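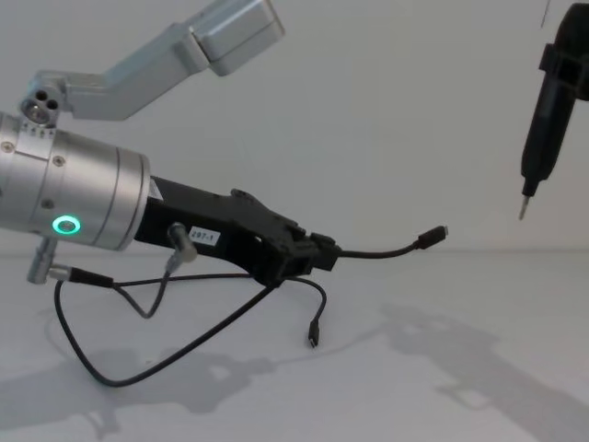

Page last updated: October 29, 2023

Two-arm station changes the cable bench at Darach

The cable bench at Darach's repair works in Bronitz has been running with a two-arm robot station since April, and the company says it will keep the station after the trial period ends. The people who used to handle cables through the whole shift now spend part of it setting up, checking and correcting the machine's work. Nobody on the bench has lost a job, according to the company, but the jobs have changed, and a new pay grade is still being discussed.

Darach repairs and refits charging docks for handheld scanners, the kind used in warehouses and stock rooms. Each dock gets a new USB-C cable, which is fed through the housing and held in place by a small screwed clamp. The work is light, but it is done with bent wrists and close to the eyes. Staff had asked for a change to the bench long before any robot was discussed.

The station goes by the name Brondaneo and was supplied by Tseng, an automation firm that also wrote the training material. One arm handles the cable and the other handles the tool. The bench where it stands used to seat two operators side by side. One of those seats has been moved to the inspection table at the other end of the room.

The order that paid for the trial was for 1228 docks. Darach had planned to do 600 of them on the new station and the rest by hand, so that the two methods could be compared on the same product. In the end the station did fewer than planned. Cables from one supplier were stiffer than the rest and sprang out of position when the arm let go of them, and those docks went back to the hand bench. The company has not published the final split.

Managers told staff in a written notice that speed was not the main reason for the purchase. The station is slower than an experienced operator on a single dock. It makes up some of that by working through breaks, although the plant has decided against leaving it on overnight for now. The notice gives sore wrists and hands as the main reason, along with the difficulty of finding new people for the bench.

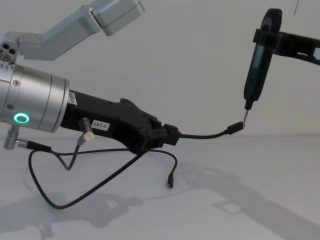 Most of the operators' new work happens before the first dock of the day. The arms have to agree on where things are, so each shift begins with a position check done over the bare white tabletop, with no dock in place. The left gripper holds a short end of cable and the other arm brings its tool over to it. An operator watches from the side and looks at the gap between the plug and the tip of the bit, which should be very small, with the two nearly touching. If it looks wrong, the operator stops the arms and enters a correction on the screen, then runs the check again. Slack is the other thing to look for. Cable hanging in wide loops under a wrist can catch on a housing once real work starts, and operators are told to clear or clip it before they sign the check sheet.

The check sheet is new as well. On the hand bench there was no sheet, and an operator who noticed a bad cable simply dropped it in the reject tray. Now the reason has to be written down, because Tseng uses the notes to adjust the station. Several operators have complained about the amount of writing, mostly the repeated entries for the same fault. Darach has replaced the first version of the sheet with a shorter one that has tick marks for the common faults and one free line at the bottom.

Training took 10 working days for the first group. The first part was held in the canteen with printed pages and was not popular. The second part was at the station itself, with the arms running at reduced speed, and the operators said in the feedback forms that this should have come first. The second group had the order reversed. They also got more time on the hand controls, which are used to move one arm while the other stays still.

There have been some problems that the training did not cover. Glare from the white wall and tabletop bothered people who had to watch the plug closely for a long time, and the lights over the station have been turned down a little. The stop button was placed for a right-handed person standing up. It has been moved to the front edge, where it can be reached from a chair. A second fault had to do with the grippers. They hold a cable firmly enough to leave a mark on soft jackets, and for those docks the gripping force has been lowered. The lower setting means the cable slips now and then, and an operator has to reset it by hand.

Rotation is the change that staff mention most. Under the old plan an operator could spend a full shift on cables. The new plan puts each person at the station for part of the shift, then at inspection, then at packing or on the hand bench. Some like the variety. Others had chosen the cable bench because they preferred steady work in one chair, and they have asked to stay on the hand bench for good. Darach has agreed to this for the time being, as the hand bench is still needed for stiff cables and for small orders.

The worker representatives at the plant support the station on two conditions. They want the records from the check sheets to be used only for adjusting the machine, and never for rating individual operators. They also want the setting-up work to count as skilled work for pay. The first point has been settled in writing. The second is open, and a meeting on it is planned before the end of the year.
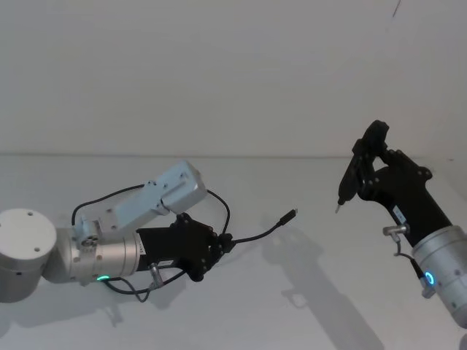

Can one operator look after more than one station at a time?

The plant's current rule is one person to one station whenever the arms are moving. Darach says it may look at this again if a second station is bought, but any change would need a new safety review and the agreement of the worker representatives. Tseng recommends the same rule during the first year of use.

A second station is possible but has not been ordered. Darach would want it for a different product, a dock with two cables, and the present grippers are not suited to that job without new jaw pieces. Tseng has been asked for a price. The floor would also need work, as the only free space is next to the loading door, where the temperature changes through the day and the tables are not level.

In the meantime the next large order for the present station is for 1000 docks of the same type as before. The cables will come from a single supplier this time. Purchasing staff have asked for samples ahead of the main delivery so that the operators can try them in the gripper first – a step that was skipped in the spring.

Inspection has changed along with the bench. Every dock from the station is opened and checked at the moment, while docks from the hand bench are checked by sample, as they always have been. The inspectors find different faults in each. From the hand bench they see the odd clamp that was left loose at the end of a long shift. From the station they see clamps that are tight but sitting slightly off line, usually in a run of several docks until someone corrects the position. The inspection table has been given a direct line to the station operator, so that a run like this can be stopped early.

The company expects to move to sample checks for both benches once those runs become rare. The inspectors have asked to keep the full check through the next order, and that request has been granted.

Operators at the Bronitz works who want to join the next training group can sign up on the list at the bench office. Experience with the old cable bench is useful but is not required. People who have asked to stay on hand work do not need to sign anything, and their places on the current plan will stay as they are until the pay question is settled.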